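Last updated: April
14 comments | 51 shares

Chapter 9
Teaching by Demonstration

A programmer who wants a robot arm to put a lid on a jar can write out every position the arm must pass through. This works well in a factory, where the jar is always in the same place. It works badly in a kitchen, where the jar may have been moved since breakfast. In this chapter we look at a different way of giving a robot its instructions: a person carries out the task through the robot, the movements are recorded, and a control program is then fitted to the recordings.

There are two common ways to make such a recording. In the first, called hand guiding or kinaesthetic teaching, the person takes hold of the arm and moves it. The motors are set so that they carry the weight of the arm but do not resist the hand. In the second, called teleoperation, the person stays away from the arm and works it through a controller, a headset or a smaller copy of the arm known as a leader.

Hand guiding needs little equipment and most people pick it up quickly. Its drawbacks are that the teacher's hands and body get in the way of the cameras, and that a large arm is tiring to push. It is also hard for one person to guide two arms at once. Teleoperation leaves the view clear, but the operator loses the sense of touch unless the controller can push back.

Teleoperation has another use. The arm being controlled does not have to exist. The operator can drive a simulated arm in a simulated room with the same controller, and the recording has the same form: joint angles, gripper opening and camera views, stored many times a second. Kitchens are a popular choice for this work, as they hold many small objects at different heights. 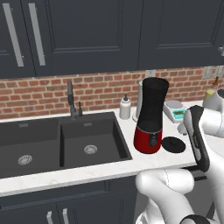
Can demonstrations made in simulation be used on a real arm?
They can, but seldom on their own. Friction, weight and lighting are never quite the same in the two settings, so simulated recordings are usually mixed with a smaller set made on the real machine.

Whichever method is used, the quality of the recordings matters a good deal. A hesitant operator produces pauses, and a program trained on pauses will learn to pause. Joar Söderlund, who trained operators at the Clivavell workshop, asked each new operator to throw away the first 9 recordings of any task. He also asked them to choose one way of grasping an object and keep to it until the task was well learned.

Mistakes need separate treatment. If an operator misses the object, moves back and tries again, the recording may be worth keeping, for it shows the robot how to recover. If the object is knocked out of reach, the attempt is normally marked as failed and stored apart from the others.

Section 9.1 deals with hand guiding and the safety limits that apply when a person touches a powered arm. Section 9.2 covers teleoperation, including the delay between the operator's movement and the arm's. Section 9.3 follows one task, the closing of a drawer, from the first recording to the finished program.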